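Rules for the arm, second version

Posted 6/22/22

Last month I promised to write down the rules we use when the arm works with household things. Haziq asked me twice, so I am doing it now. We are a small group at Renura and we have no safety department. The first version was 30 lines long and people did not read it. The new one fits on half a page and hangs next to the power switch.

The rule I fought for most is the one for speed. When the arm works inside something – a drawer, a cupboard, an oven – it runs at the lowest speed setting. Faizal thinks this is too careful and that we lose time. Yes, we lose time. Last winter we also lost 2 fingertips and a drawer front, and the parts took 7 days to arrive.

Next, the appliance. It must be unplugged before the arm is powered on, and the person who unplugs it keeps the plug where everybody can see it. I took this from Struan Skinner, who taught me at my first job in Unoddale. He did the same with lathes.

Doors have to be fully open before the arm goes in. A half-open door can swing back, and our planner does not know that doors move. Sulastri wants to add a door sensor, but for now we check by eye.

About cables we had a long discussion. They may run along the arm, but before each session somebody must move the arm slowly through its whole path and watch the cables at every point. If one pulls tight, we stop and fix it. I wanted to forbid loops completely and I lost that vote, four against one.
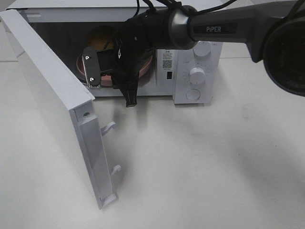

The PiPER arm at the microwave, door open, pink bowl inside.

With food and dishes we are still not finished. At the moment the rule says only "nothing hot, nothing liquid, nothing made of glass". Haziq says that glass should be allowed when the bowl is empty. I am not convinced, but I will let him try with a cheap one in a box.

If your lab has written rules for this kind of work, please send them to me. I am most interested in how you handle the emergency stop when two people share one bench. Ours says that each person needs a button within reach, and we own only one button.

Bayu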